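8/28/09

Air freight bookings, Trondgate lane. Picked up from yesterday's notes on the cut-off times.

Reran the Jitgate rate file against the Tena invoices. 80 air waybills matched on chargeable weight, eight did not. All eight are volumetric – Tena rounds each piece up to the next half kilo, while our sheet rounds the whole consignment once. Changed the sheet to round per piece. Two still differ and need the original dimensions from the packing list.

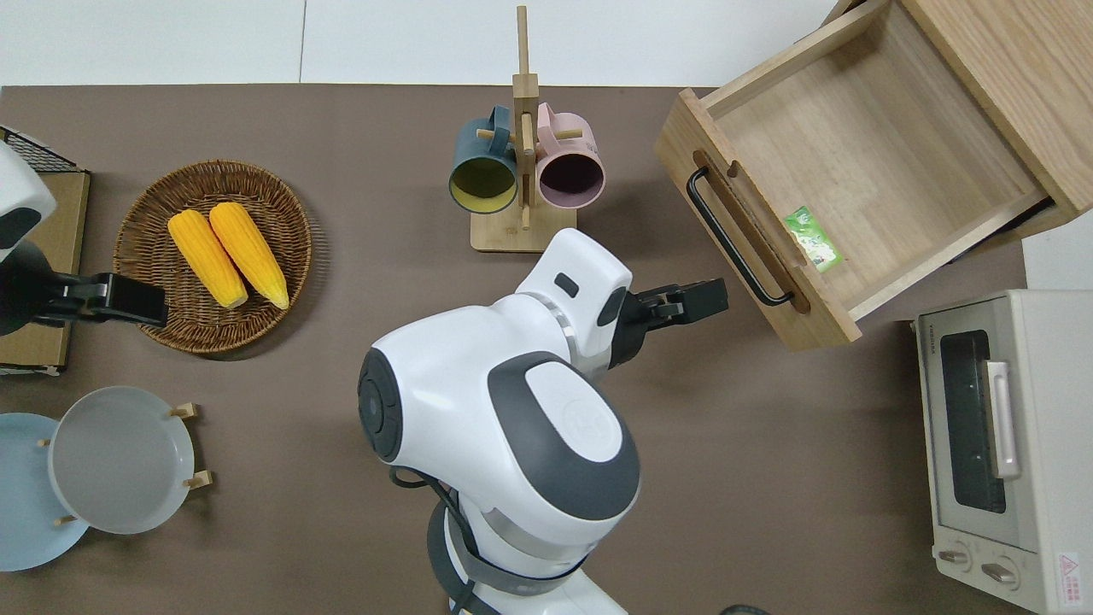

Author: Desk analyst, freight rates

Bahrami transfer: heaviest consignment was 1825 kg gross. Handling is charged on gross, fuel on chargeable, so the two columns must stay separate. Someone had merged them in the shared copy. Split again and locked.

Transit to Trondgate is still entered by hand from the arrival notices. Leave as is until the October schedule is loaded.

To do: packing lists for the last two, then rerun with the new fuel table.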